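Kidance Handling Checklist, second edition: my review

I bought this booklet for our packing cell in July. It has 6 chapters and costs less than one spare finger pad. Sisen prints it, and the English is simple, good for me.

The best chapter is about holding a carton at an angle over the mat. The rule says: stop low, keep the label uncovered, then set down the corner slowly.
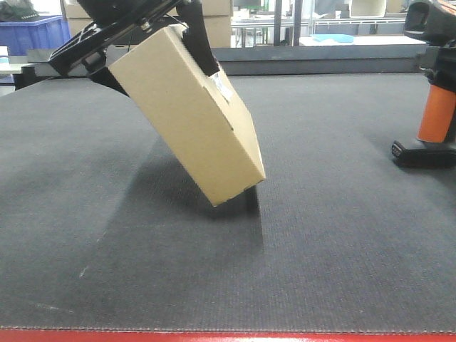
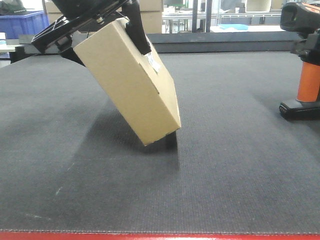
Chapter 4 is weaker. It asks for a written grip force limit for each carton size, but gives no table to fill in. I made my own with 2 columns. Cable routing gets only one page, and I would like more.

I give 4 stars. For a small shop I prefer it to the Rampersad guide.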